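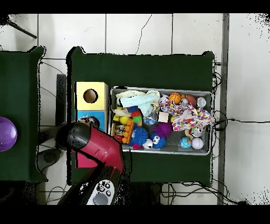

By Ohemaa Boateng
July 2, 2019

Henby arm kit, the red one. Built it at the Grustham shared workshop, been running it on the big green table there. Short version: good arm, bad manual, buy it if you have patience and a decent set of hex keys.

Price first, everybody asks. $691 with the gripper. Shipping on top. You supply your own computer, and you'll want your own stand for whatever camera you use. I did.

The build. Nearly 38 hours over a bunch of evenings, and I've put kits together before. Most of that was two joints. The base goes quick, motors drop in, cable clips are fine. Then you get to the elbow and the drawing shows it from the back with no labels. Put mine together mirrored, took it apart, put it together mirrored again. The manual is 17 pages and I'd say the last few are the only ones with real information in them. Read those first.

Screws are decent. Bag labels are not. Two sizes look the same until one bottoms out early. Sort them into cups before you touch anything.

Finish on the red shells is really nice, glossy, no sharp edges where I put my hands. Shows fingerprints like crazy. The black joint covers snap on and one of mine needed a bit of filing. Wouldn't send a kit back for that.

Control panel on the base: white, round black buttons, big enough to hit without looking. I use it way more than I expected to. Set the arm by hand, save the position, go on to the next. No laptop needed for the simple stuff. My one gripe is the labels, tiny, and you're usually reading them upside down from the other side of the table.

Software is ok. Installed first try on my old laptop, would not install on my new one until I went back a version. The position editor is plain but it works. Save often. It has no undo, and I lost a whole sequence in my first week. Still sore about it.

So what do I do with it. Picking. Grab something out of a pile, put it down somewhere else. I started with seperate blocks laid out on the cloth, nice gaps, everything where I told it to be. Easy. Then filled a metal tray with toys right up and it got a lot harder. Balls roll when you nudge them. Fabric hides things. Clear plastic is miserable for my camera setup, it just doesn't see it half the time.

What it's good at, after a few weeks of this:

Blocks. Flat sides, easy grip, fine from nearly any angle.

Spiky rubber balls. Best thing in the tray. The gripper catches on the spikes and holds.

Stuffed things, if you come straight down and go slow.

What it's bad at:

Smooth shiny balls. Squirt right out.

Small glass jar with the lid on. Can be done, I don't like doing it.

Anything under the blanket. You end up lifting the blanket.

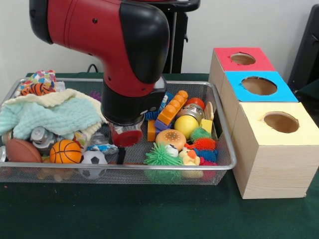 Full tray, gripper down among the toys, boxes off to the right.

The boxes with the holes are for dropping things into. Stomby sells them as a set, wood, colored tops, sturdy enough. They slide on cloth if the arm bumps them so I've started sticking them down with a little tape. Big hole is forgiving. Small hole, you need your positions dead on, and after a long run mine drift a hair and I have to re-zero. Takes a minute, gets old.

Reach is enough for the tray plus the boxes on one table. Not more. Measure before you plan a layout, I moved mine four times (4, yes) and the cables had to be re-run every time. Cables are the other thing. They're long and black and they go everywhere. Buy ties.

Noise: low hum, a click when the gripper closes. The guy at the next bench didn't complain and he complains about the kettle.

Support — wrote to Henby back in January when one motor was jerky out of the box. Answer next morning, replacement motor within the week, no argument. Big plus for me.

I also tried the Briggs arm for an afternoon before buying. Cheaper, lighter, manual is miles better. But it wobbled at full stretch and teh gripper felt flimsy. If you just want to wave blocks around with the kids, get that one. For a crowded tray I'd go with the Henby again.

Would like to see: better drawings for the elbow, a softer pad option for the gripper fingers, an undo button, please, come on.

Rating 4 out of 5. Will update when I get the pads sorted. Trying strips cut from a bike inner tube next.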